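How to plan the budget for your first hand-held gripper set

Many small teams buy the gripper first and think about the rest later. I made this mistake myself when our workshop in Prestatdale started to collect manipulation data. In this guide I explain the order which works better for us now.

Step 1. Write down the tasks before the prices. Make a list of the objects you want to grasp, with their width at the place where the fingers will hold. If the widest object does not fit in the opening of the gripper, a cheap price does not help you.

Step 2. Separate the one-time costs from the running costs. In the first group go the grippers, the cameras, the computer and the table. In the second group go finger pads, screws, bushings, cables and storage disks. Our first order from Skimarine was 2,717 dollars and it contained no spare pads at all. Dorothy Dobson, who keeps our accounts, had to approve a second order after 17 working days.

Step 3. Plan for the small objects too. You need boxes, lids, cups and similar things to practice with, and you should keep a line for them in the budget. We put 49 dollars per month there.

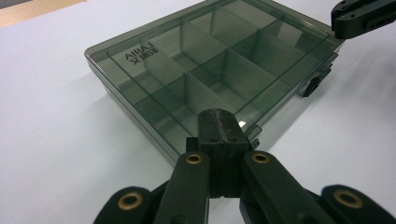 Should I buy spare finger pads together with the gripper?

Order them at the same time, at least one full set for every gripper. Pads wear faster than the arms, and a separate shipment usually costs more than the pads inside it.

Step 4. Ask for the delivery time in writing. Horrocks and Prusten both gave us a good quote, but only one of them wrote how many weeks we must wait. Stuart Bloxham compared the two offers on one sheet, with columns for price, shipping, warranty and spare parts. I recommend to do the same, even if you have only two suppliers.

Step 5. Keep a reserve. We hold back the price of one complete gripper until the first four weeks of work are finished. After this time you know which parts you use up and can correct the numbers for the next quarter. Please save the old version of the sheet also, so you can compare it when you order again in January.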